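Fleremier wrist kit: notes and sample recordings
README, version 2

Hi! If you landed here from the Skukley forum, you probably want the recordings and not my opinions, so skip down to "What's in the folder." Everybody else, welcome. I've been living with the Fleremier kit since April and I got tired of typing the same answers into chat windows, so now there's a README.

What the kit is

Fleremier sells it as a bolt-on recording set for robots that already have hands. You get a pair of wrist modules with clamps, the cables, a little sync box and a license for Ots, their recording software. You bring the robot. It's pitched at people doing pick-and-place work with produce, and produce is what I recorded: tomatoes on the vine, slatted crates, a cart to put it all on. I did the recordings in Trerkosby and paid for the kit myself.

What I like

The clamps. I've used kits where you need a special bracket for every wrist, and then the bracket is on back order, and then you 3D print one and it snaps. With this one you open the clamp, put it below the glove, snug it down and you're done. The first fitting took me 6 minutes, and I was reading the leaflet while I did it.

Ots is also nicer than it looks. The menus are ugly (so much gray!) but it starts when I tell it to start, and every file gets a sensible name. I've had fancier recorders that couldn't manage either.

What I don't like

The cables are thin and they're long. They loop down past the forearm, and if you don't tape them somewhere they'll find the one thing in the room they can catch on. Fleremier should put a couple of clips in the box. Come on, clips are cheap.

The leaflet skips the whole business of setting the clocks. You have to open Ots, go to Devices, pick the sync box and press Align before the first take. Skip it and your wrist views drift away from the head view, and fixing that later is a miserable afternoon - ask me how I know.

Samples

One wrist view, then one from higher up with the crates on the cart.
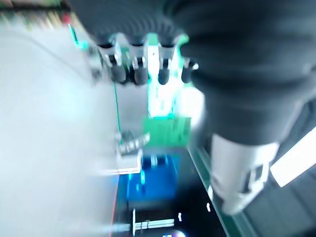
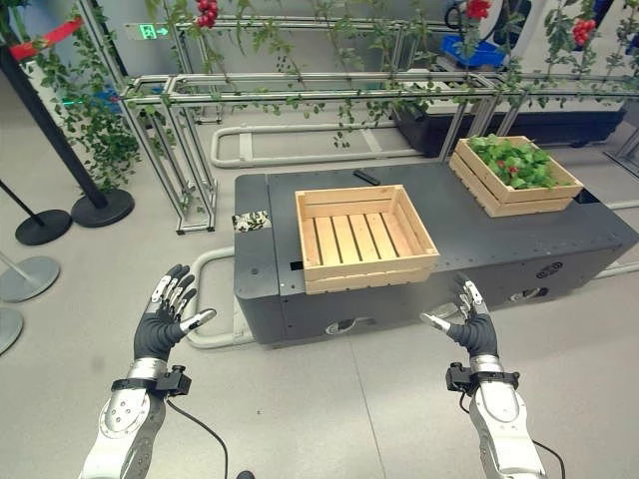
One reply on the Skukley forum argued that wrist views are overrated for fruit work, and that the money is better spent on a second head camera and a decent lamp. I half agree. If all you want is to find ripe fruit, a good view from above will get you a long way. I still want something near the fingers for the last bit of the reach, and I wouldn't train a grasp without it. But if your budget only stretches to one thing, get the head view sorted first and come back to this kit later.

What's in the folder

takes/ has the recordings, one subfolder per take. Inside each you'll find head, wrist_left and wrist_right.
notes/ has a text file per take with whatever I wrote down at the time. Some are long, some just say "fine."
tools/ has 2 scripts, one to line up the clocks and one to pull out stills. They need Python and not much else.

What I didn't include

No force data, the kit doesn't record it. No labels either. I started marking grasps by hand, got bored, and threw out what I had because it wasn't consistent enough to be useful to anyone. If you make labels, please send them over and I'll add them with credit.

Known problems

The align script gives up if a take has no head file. It prints a rude error and quits. Harmless, just move that take out of the way and run it again.
Ots writes local time into the files and UTC into the log. I left both as they were.
Folder names with spaces break the stills script on Windows.

Using it

Research, teaching, tinkering, all fine. If you publish something, mention this README and the version number. Please don't repackage the takes and sell them.

Questions go in the issues tab. I check it most evenings after 6.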